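Prendthorpe, quarterly note to the Nechyporuk Fund
9/13/19

The thriller now has a title, Vulldale, and a body in chapter 2, one chapter earlier than promised. Draft stands at 539 pages. The contract says more than 100 should go, and our editor, Agnes Engström, has so far parted with 6, all of them weather.

The getaway driver still has no motive. Agnes wants a dead brother; the author wants a gambling debt — we may end up paying for both. The Pumumell subplot (smugglers, a ferry, too many cousins) has been moved to a possible sequel, where it can't hurt anyone. 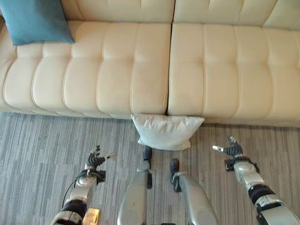
Cream sofa with teal-blue pillow.

Spending is on budget apart from the cover, which is on its second designer. Full manuscript to you in January.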